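A Morning at the Skenetti Bottling Hall, Grisudau

We had been meaning to visit Skenetti ever since a neighbor came home from the December open day with a tote bag full of water and far too many stories, so when the spring one came up we signed up right away. The bus from Grisudau station lets you off at the gate, and there was coffee waiting (good coffee, too!).

The tour

They take you through in groups of 24, and ours started at the filling line, which was loud and fast and has been automatic for years. The plant employs 128 people, our guide told us, and hardly any of them stand at that line anymore. Where the hands are still needed is the returns and checking room, where bottles come in every which way and somebody has to turn them, look at the label and sort them. On a busy shift that used to mean some 590 bottles per person, and a lot of sore wrists.

That room was my favorite part. Skenetti is trying out a robot hand there, under the name Daza, and two women who had sorted by hand for years now spend part of their week teaching it. One of them said she was worried at first, and still is a little, but she likes going home without her wrist brace. The other misses the chatting, as the new stations are farther apart. I was glad they let them speak so freely.

We stood there much longer than planned, watching the silvery fingers under their black knit sleeve, with the thumb up against a bottle with a red cap.

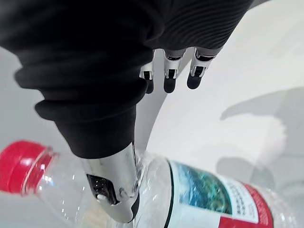

Getting there and eating

Take the Skevach bus and sit on the left for the river. The canteen is open to visitors on tour days, and the dumplings are well worth the line. Wear closed shoes, and bring a sweater for the storage hall!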